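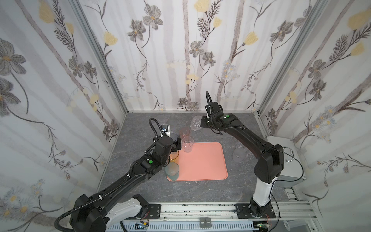
The club's two-armed workcell at Werness College, with cups and a pink tray on the table.

Werness students take cup-sorting cell to August final

The robotics club at Werness College has reached the final of the Zivorine Student Automation Cup, to be held in August. Its entry has two robotic arms sharing one table and handling plastic drinking cups.

Teams of 6 students have 11 minutes to load a tray. Clear and tinted cups are both allowed, and cups may start on their sides.

"Clear plastic is hard for the cameras," said team captain Liam Costello. "We spent most of the spring term on that and on stopping the arms from bumping into each other."

The club meets after lessons and is run by Naomi Mabula, who teaches engineering. Jesent, a local parts supplier, gave the team £300 towards cables and fixings.

The winning team receives £1000 for its college workshop.

Press contact: Stella Lukumay, Werness College office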